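Review of the Zutholm heavy floor cover
by Ese Usman

I bought the Zutholm cover in July, before painting the two bedrooms and the corridor of our flat. Before that I always used the thin film from the supermarket, the kind that sticks to your socks and tears when you move the ladder. The Zutholm is black, sold folded, and the packet says it is for painting, sanding and small repairs.

Opening it takes patience. The folds are very tight and the layers hold together, so I needed my sister for the first one. After it is open, it lies quite well, but the fold lines stay visible for 2 days. If you walk on it in the first hour, be careful at these lines, my foot caught there one time.
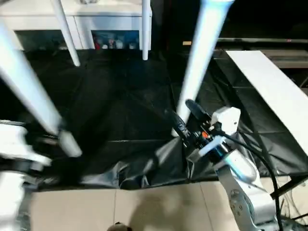

For the edges I tried two tapes. The Arura paper tape let go during the night. The Tijani cloth tape stayed until I pulled it, and it left a little glue on the skirting board, which I cleaned with warm water and soap. I would use the second one again.

Paint dries on the surface and then comes off in flakes when you fold the cover. This I did not like so much. You must fold it slowly to the inside, or you will have small white pieces everywhere. With water I had no problem. I spilled almost half a bucket on Monday and the floor under it was dry.

The color also has a bad side. In a room with a small window it makes everything dark, and I did not see well if my first coat was even. I put one more lamp.

It cost me 55 with delivery from Drorkora. This is much more than the thin film, but I have used it in three rooms already and there is only one hole, from the foot of the ladder. Four stars from me.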